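Guides > Data Collection > Hand-Held Gripper
Updated in April, by the Diltley set-up team

4. Recording examples with the Panar hand gripper

This section explains how to record examples for the Vullimeo learning system. Before you start, finish the calibration in section 2.

4.1 Approach to a rigid object

1. Put the object on the table and check that it stands flat.
2. Open the fingers fully and press Record. Wait for the short beep.
3. Move slowly toward the object. Keep both fingers in the camera view during the whole approach.
4. Hold still for two seconds before you close the fingers.

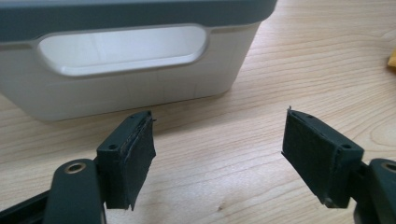
Figure 4-1. Fingers open in front of a white storage box with a dark lid.

Note: For a box with a handle cutout, write in the label field which part you will grasp, the handle or the lid. The system does not guess it.

Caution: Do not push the box with the pads. An example with pushing must be marked "contact early" and it is not used for training.

4.2 Approach to clothes

Clothes need more examples than boxes, as the shape is different every time. Plan up to 7 starting shapes for each piece of clothing.

5. Drop the piece on the table from a low height. Do not smooth it with the hand.
6. Choose a raised fold and bring the gap between the fingers in line with it.
7. Close slowly, lift, and press Stop.

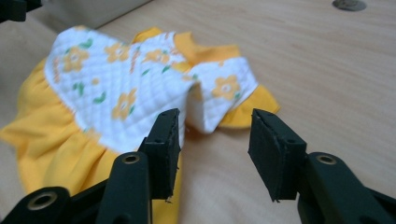

Figure 4-2. Gripper lined up with a fold in the white quilted part of a dress.

Note: Small loose fibers at the pads are acceptable. Change the pad if it comes away from the finger.

4.3 Saving

8. Connect the gripper to the Kurian station and choose Upload. The first session may take long; our test set had 2,406 examples and was uploaded during one night.
9. Delete nothing from the gripper until the station shows "Verified".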